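Company | Who We Are | Testing and Evaluation

About Fernov

Fernov is an independent test house for robot equipment. Manufacturers, integrators and university groups send us grippers, arms, wrist cameras and motion controllers, and we report on how each one performs at a stated set of tasks. We do not sell hardware and we do not accept commissions on hardware sold by others. Our income comes from test fees and from an annual subscription to our comparison reports.

The company was founded by Vesela Todorova and Milovan Vidmar, who had worked together on packaging lines and had grown used to choosing grippers from catalog figures that could not be compared with one another. One maker would state grip force at the fingertip, another at the jaw, and a third would leave out the air pressure. The first Fernov report set four parallel grippers side by side on the same arm, with the same parts and the same operator. It ran to a few pages and was passed around a good deal more widely than its authors had planned.

What We Test

Most of our work falls under end-of-arm tooling. We test two-finger and three-finger grippers, suction cups, soft fingers and tool changers. For each we record closing time, holding force, repeatability of the closed position and behavior when power or air is lost. Fingers are weighed before and after long runs so that wear on the pads can be reported.

Arms are tested for reach, path accuracy and settling time under load. Cameras are tested at several light levels, both fixed above the work and mounted at the wrist, where the fingers themselves take up part of the view. Controllers are compared by running the same motion program on the same arm wherever the maker's interface allows it. If it does not, the report says so and the result is listed separately.

Since opening our household program we have also tested equipment meant for homes and care settings. The tasks in this program are drawers, cabinet doors, room doors, light items on tables, and movement between pieces of furniture. A drawer handle is a demanding target. Thin bar handles leave little room behind them for a finger, and a gripper that performs well on a machined block may be too thick to get hold of one. Clients are often surprised by how much of the final score depends on finger shape and how little on grip force.

Simulation and the Bench

Every household trial begins in simulation. Our simulation group, led by Nikola Georgiou, builds furnished rooms in which a candidate gripper and camera position can be tried before any hardware is shipped to us. The rooms vary in layout, wall color, floor finish and furniture, and the robot may be started close to a cabinet or well away from it. A full simulated series consists of 2278 trials, divided among 254 room layouts. Clients receive the results for each layout, including the failures.

The simulated series answers a limited set of questions. It shows whether a finger can reach a handle, whether the arm can complete the pull without running out of travel, and whether the camera keeps the handle in view during the approach. It tells us much less about friction, flexing of the finger pads or drawers that stick. Those questions are settled on the bench, where Tihomir Omerović and his staff run the physical trials on a wall of drawer fronts fitted with exchangeable handles. Simulated and physical scores are always printed in separate columns. We have been asked many times to combine them into one number and have declined.

Our in-house planning software, Nitara, runs both kinds of trial from the same task file. This keeps the approach angle, closing speed and waiting times the same on both sides. Clients who wish to repeat a series on their own premises may request the task file at no charge for one year after the date of the report.

How a Comparison Is Run

A client begins by sending a description of the task and the equipment under consideration. A test engineer is assigned and remains the single point of contact until the report is delivered. Equipment is inspected on arrival, photographed and fitted according to the maker's instructions. Where those instructions are unclear we ask the maker in writing and attach the reply to the report.

No adjustments are made once scored trials have begun. If a part fails, the series is stopped, the failure is recorded, and the client decides whether to continue with a replacement. Makers whose products appear in a published comparison may read the results before release and may add a statement of up to one page. They may not withdraw a product at that stage.

Our Premises and People

Fernov occupies the ground floor of the Vukčević building, with the bench hall at the rear and the simulation group along the north side. The Grastis annex, opened in September, houses the long-run wear rigs, which are noisy and were not missed by those who sit upstairs. The hall can be booked by visiting client teams for witnessed trials.

Evaristo Barajas is head of client services and is the first contact for new inquiries, quotations and site visits. Applications for student placements are read by Vesela Todorova. Placements last one term and include work on both the simulated and the physical series.

Page last reviewed 2023-02-02

Related

Household Program: Task List and Scoring
Wrist Cameras Compared: Fixed and Adjustable Mounts
Finger Shapes for Thin Bar Handles
Visiting the Grastis Annex
Fees and Subscriptions

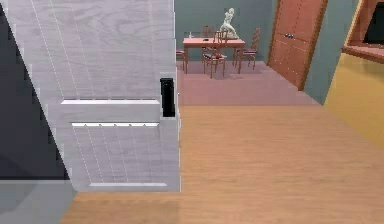 Simulated household room with a white cabinet in the foreground and a dining area beyond.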